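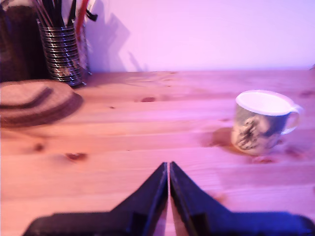
Pine, pens and a printed mug: the desk end of the room.

I've fallen hard for knots. Pine has them everywhere, and once you start looking at a tabletop like this one, with the grain running off sideways and a dark whorl here and there, plain white desks seem awfully dull!

Lavanya Chowdary found hers at Tundwood in February for $94 and gave it 3 coats of oil (the smell hung on for days, and she loved it). A bundle of pens and brushes lives up against the wall in a banded metal holder. Then there's the mug, white inside, dark and mottled outside, with a nice loop of a handle.

She drinks her tea at the desk, coaster or no coaster. "It's a table," she told me. "I want it to look used by next year."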